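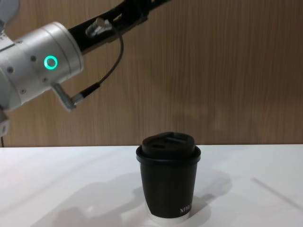 4. Checking the left arm before you start

I do this part with the power on and the arms parked, so keep your hands away from the fingers and have the stop button where you can grab it (mine sits on the bench by my right knee, and yes, I've knocked it off twice).

1. Look at the ring on the joint. Green means the arm is ready on our Belport cell. Any other color, go back to section 2.

2. Follow the thin cable down to the right-angled connector under the joint. Snug up the knurled collar by hand. No pliers, please! I cracked one that way in my first week.

3. Check that the cable still hangs in an easy loop. If it's pulled tight, jog the arm back to park and re-dress it before you do anything else.

4. Set a lidded cup at the taught cup position and run STRAW_IN at low speed. The straw should go into the opening without bending. If it catches on the lid, stop and nudge the cup position in the teach screen - leave the grip position alone for now.

Note: the second gripper stays open and out of the way while this runs. If it's closed, you've probably loaded the handover program by mistake.

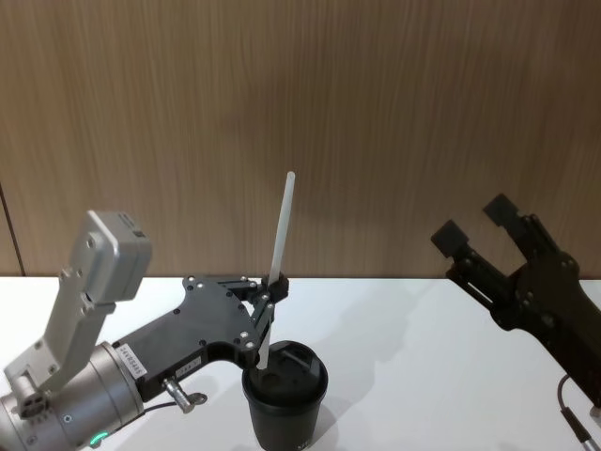 Firdevs Kurtuluş wrote back on the first draft that I should mention the dwell: set it to 500 ms after the fingers close, otherwise the arm lifts off before the grip has settled. She's right, and it's the setting I forget every time I restore a backup. You'll find it on page 9 of the Civitz settings, under Grip Timing.

Caution: don't raise the grip force to fix a slipping straw. You'll just crush it. Wipe the finger pads first, then try again.

5. Load HANDOVER and step through it one move at a time. Pause when both grippers are near the stick. The receiving fingers should be closed on it, with the stick standing upright between them, before you let the giving side back off. If the two sets of fingers look like they'll touch, move the giving side back in small jogs and save the point again.

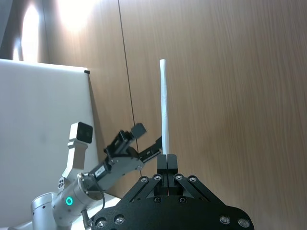

6. Run the whole cycle 4 times at low speed with your hand on the stop button. If every run goes through cleanly, go up to normal speed and save the program under a new name, so you've still got the old one to fall back on.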